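Peg board, part 2: backlash and lighting

13 June 2020

The first part covered the frame and wiring. Since then the rig has moved from my garage to the shared workshop in Gridley, and most of my evenings have gone into the hands.

Both hands are driven by tendons, with one motor per finger. The controller is a Datia board running firmware I call Ko, which handles current limits and not much else. Trajectories come from a desktop machine at 400 Hz. That rate is more than the motors can use, but lowering it made the logs harder to line up, so I left it alone.

Backlash was the main problem. With the tendons at the tension I used in October, a fingertip could move 2 mm before the motor registered any load. That is fine for picking up a sponge. It is not fine for a peg. I re-tensioned every finger, replaced the worst spools, and got the free play down to something the grasp routine can absorb.
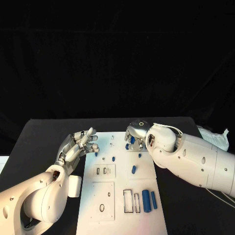 The second problem was lighting. Segmentation runs on color alone, so the pegs and cylinders are blue, the board is matte white, and black cloth hangs behind the table. Before the cloth went up, the detector kept finding parts on the shelf at the back of the shop. The board still picks up a faint pinkish reflection near the front edge. A hue threshold takes care of it.

Calibration is a separate script, called Vistby, that touches each fingertip to known points on the board and solves for the offset. It takes 7 minutes per arm. I run it after any change to the tendons -- including changes I think are too small to matter.

With that done, I ran 25 grasp attempts on a single upright peg. The misses were all on the thumb side, where the fingertip pad is worn. Softer pads are printing now.

Insertion is next. The wide rectangular slot gets the first tests, and the narrow one can wait until I trust the wrist angle. I also need to reroute the cables by the right arm, as the current run leaves too much slack on the table.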